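Skolden publishes clear-down procedure for shared meeting tables

September

Skolden, the workplace services firm, has today published a written procedure for clearing and resetting shared meeting tables in offices. The document, titled Viltance, covers drinks, crockery, printed matter, packaging and table decoration. It applies to any table used by more than one team in a working day and is available free of charge to facilities managers.

The procedure was prepared after Skolden's site audits recorded 290 tables in shared meeting rooms at the end of the working day. Items left on each table were logged by type and by position. Drinks bottles and loose paper were the two most frequent entries. In total, 799 items were logged, of which printed matter of all kinds made up 500.

Viltance divides the table into a front zone, a middle zone and a rear zone, measured from the edge nearest the door. The front zone is cleared first. Bottles and metal bowls are dealt with before any paper is touched. Bottles are taken by the body below the shoulder, with the cap checked for tightness before the bottle leaves the table. A bottle that still holds liquid is carried upright and is not placed in a tray with paper.
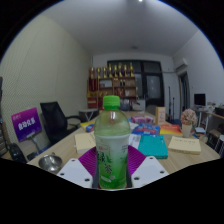
Green tea bottle held over a light wooden conference table with books and boxes.

Printed matter is sorted into three classes. Class A is bound material, including books and notebooks. Class B is single sheets and pads with handwriting on the top sheet. Class C is promotional material and empty packaging. Class A items are stacked flat, largest at the bottom, and left at the rear of the table for collection by their owners until 11 the following morning. Class B items are placed face down in a folder marked with the room name. Class C items are removed only when the organiser of the last booking has confirmed that they are no longer required.

Boxed goods are treated separately. An unopened box remains on the table if a further session is booked in the same room by the same team. It is turned so that its printed face is towards the door and set back from the edge by the width of one hand. Opened boxes are closed before being moved. Small packets are put in the bowl supplied with the room, provided the bowl is clean and dry.

"Most clearing instructions we reviewed consisted of one sentence telling the last person out to leave the room tidy," said Aníbal Castaño, head of procedures at Skolden. "That does not tell anyone what to do with a half-full bottle or a notebook with no name in it. We have written down each case we logged, and the order in which to deal with them."

The text also covers round table pads and coasters. These stay on the table during clearing and are lifted only for wiping. The surface beneath is wiped along the grain with a damp cloth, then dried with a second cloth. Pads are returned to the front zone, one to each seat. Felt pads are not to be wetted and should be brushed.

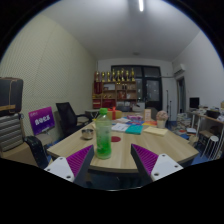

Meeting table with a bottle and metal bowl near the front edge and papers further back.

Table decoration is the last item in the sequence. Vases and flower pots are moved to one side of the table while the rear zone is wiped, then returned to the position shown on the room card. Artificial flowers are dusted once a month with a dry brush. The procedure advises against placing any arrangement on the centre line of a long table, where it obstructs the view between facing seats.

The working draft was tested at the Haldane office building in meeting rooms of different sizes. Staff there followed the sequence from a single printed card kept inside the door. Comments from the test led to two changes. The rule on handwritten pads was moved ahead of the rule on packaging, and the wiping stage was split into front and rear so that stacked books need be moved only once.

Tomás Ramalho, who managed the test at Haldane, said the order of work had been the main subject of discussion. "People tend to start with the paper because there is more of it. A bottle is then moved across the top of the stack. Taking the drinks off first avoids that, and the written sequence makes it the default."
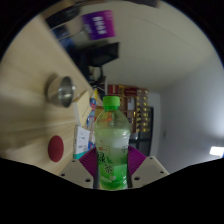
Does an unfinished bottle of tea have to be thrown away when the room is cleared?
It may be kept if it is capped and marked with a name; an unmarked opened bottle is emptied at the sink and the container put in recycling.

Viltance is supplied as a short manual and a one-page door card. Both may be reproduced without alteration for internal use. An editable room card, on which the positions of bowls, pads and flower pots can be marked, is supplied with the manual.

A companion procedure for kitchen counters and drinks points, under the working title Nustero, is in preparation. Facilities managers who wish to comment on the draft may request a copy from the Skolden procedures desk.

Notes to editors

Logged items were counted once per table, at the close of the last booking. Fixed equipment, cables and chairs were excluded.

Copies of the manual and door card are available from the Skolden press office on request.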